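My cousin Sunita Dunleavy is getting married in September, and because I am the one in the family who likes lists, I became the person responsible for the welcome dinner. It is the meal on the evening before the wedding, for the guests who come from far. In my country we don't have this custom, so I had to learn it from zero.

First I thought that a restaurant would be easiest. I wrote to three of them. Only Astetti answered, and very kindly, but their back room is for 40 people and we will be 94. Then Adjoa Abugri, who sings in the choir with me, told me about Quintanilla, the old mill house behind the river. It has 1729 carved over the door, and the floor goes a little bit downhill, so long tables must stand along the wall side. I liked it immediately.

The rent is $700 for the evening, until eleven o'clock. Chairs are included and tablecloths are not. I asked two times about the kitchen, and I am glad that I did. We may keep food warm there, but we may not cook.

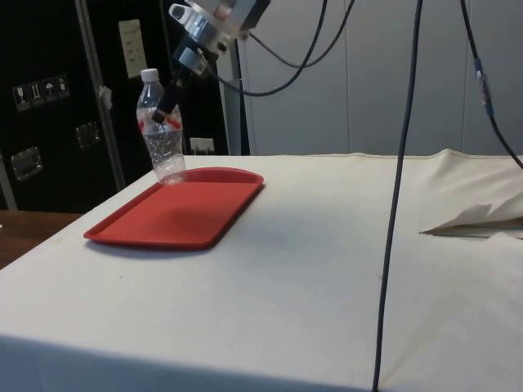

**Filed under:** Family, Planning, Food

So the food must come from outside. We tasted at two caterers. The first one was good but everything was very small, and my uncle asked me in the car if we could stop for a sandwich. The second one, Vellemine, makes big plates for sharing: roasted chicken, white beans with lemon, a rice with herbs which I could eat every day. Their offer was $2,654 with service and plates. Sunita's mother found it too much, and we had a long phone call. In the end we took away the second dessert and she agreed.

What is still open:

- Who picks up the guests at the station (the last train comes at 6:40 p.m.)
- Music. Tài Nông has offered his speakers, but I must ask what the house allows.
- Name cards, yes or no? I say yes. Sunita says people can find a chair alone.
- Something for the children to do between the main dish and the cake

If you have organized such a dinner, please write me how long you planned for the speeches. At the moment I have four people who want to speak, and one of them is my uncle.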